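Keeping the Kitchen Cell in Service: An Interview with the Technician Responsible
Prastwood Institute of Applied Automation, 20 August 2025 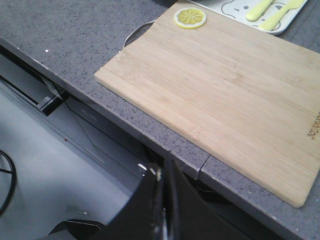
The cell and its purpose

The kitchen cell at Prastwood consists of a single robot arm with a two-finger gripper and a wrist camera, working at a countertop. It is used for handling trials with ordinary kitchen items and with play food, and it is shared by two research groups under an agreement with the Foley laboratory. The Institute's newsletter spoke with the technician who has looked after the cell since it was moved from the Hastolden building in May.

"Most of my work is done before anyone arrives," the technician explained. "The groups book the cell by the session, and they expect to find it in the same condition every time. If the gripper closes a little differently from the day before, a whole session may have to be repeated."

Responsibility for the cell is divided. The research groups select the objects and write the tasks. The technician is responsible for the arm, the gripper, the camera, the cabling and the work surface, and has the authority to withdraw the cell from use without consulting the groups first. That authority has been exercised twice since the move.

Starting the day

The morning check takes 15 minutes when there is nothing to correct. It begins with the power off. The technician wipes both fingers, looks for wear along the inner edges where they meet, and tries each fastener by hand before reaching for a tool.

"I use a driver with a set torque, and I do not use it unless something has moved. People like to tighten screws. A fastener near the tip of a finger that has been tightened every morning for a month will eventually give you trouble of its own."

With the power restored, the gripper is opened and closed ten times without load. The technician listens as well as looks. A dry joint makes a faint click at the end of travel, and this has so far been heard well before any fault appeared in the position readings. The arm is then sent to a parking position over the counter, and the camera view is compared with a reference picture kept on the workstation.

The comparison is made by eye. An automatic version was tried and abandoned, as it raised an alarm whenever the light in the room changed. "I look at where the fingers come into the view," the technician said. "They should appear in the same place at the bottom of the picture every day. If they have shifted, then either the camera has moved on its bracket or a finger has been refitted badly. Both have happened."

The counter edge

Asked which part of the cell demands the most attention, the technician named the front edge of the countertop. The slab is thick and squared off, and it is made in two sections with a seam between them, where the front edge has a small step. An arm that approaches from in front of the counter and slightly too low will meet the edge with its fingers before it reaches anything on top.

"The surface is dark gray with black and white specks all through it. For a person it is a pleasant counter. For setting heights from a camera it is not my favorite, and I would never rely on the picture alone to tell me how far the finger is from the stone."

The height of the counter is therefore measured by touch. A probe is fitted in place of one finger, and the arm is lowered at several points on each side of the seam. The two sections are stored as separate surfaces in the controller. Before this was done, the cell used a single flat plane for the whole counter, and contacts near the seam were a regular entry in the log.

There is also a low-speed zone extending 152 millimeters in front of the edge. Within it the arm moves slowly and stops at a light contact. Some users have asked for the zone to be reduced, and the request has been declined. The technician's view is that a few seconds lost on each approach is a fair price for a finger plate that does not have to be replaced.

Large items on the counter are treated as part of the setup. A cutting board laid at an angle, for example, raises the working height over much of its area, and a corner of it may come close to the counter's front edge. "A board is flat and looks harmless. If you have put one down, you have changed the height of my counter, and I want it in the session sheet," the technician said. Small items, such as a slice of toy lemon or a child's plastic spoon, need only be listed by name.

Cables and floor

The floor is inspected at the start and end of each booking. Cables are to lie clear of the place where the operator stands, and any small metal part found on the floor is picked up, identified and recorded. The technician was firm on this last point.

"A screw on the floor came from somewhere. It may have come from a cabinet or from someone's pocket. Until I know, the arm stays parked."

Repairs and records

The cell had completed 627 sessions at the time of the interview. Finger plates are removed and examined on the bench at intervals of about 700 operating hours, and earlier if the morning check gives cause. Spare plates are kept in matched pairs, and a left finger is never replaced without the right. The plates come from the workshop at Plolldale, which also holds the drawings.

The most recent repair concerned the camera bracket, which had developed a slight play that could be felt but hardly seen. The bracket was replaced in an afternoon. Repeating the camera calibration, and confirming it against both sections of the counter, occupied the following day. The technician considers this proportion normal and asks that groups allow for it when planning – a part that takes an hour to change may keep the cell out of use until the next morning.

All work is recorded in a bound paper log that stays beside the workstation. An electronic copy is made weekly. Groups wishing to book the cell are asked to read the last two pages of the log before their first session and to sign beneath the most recent entry.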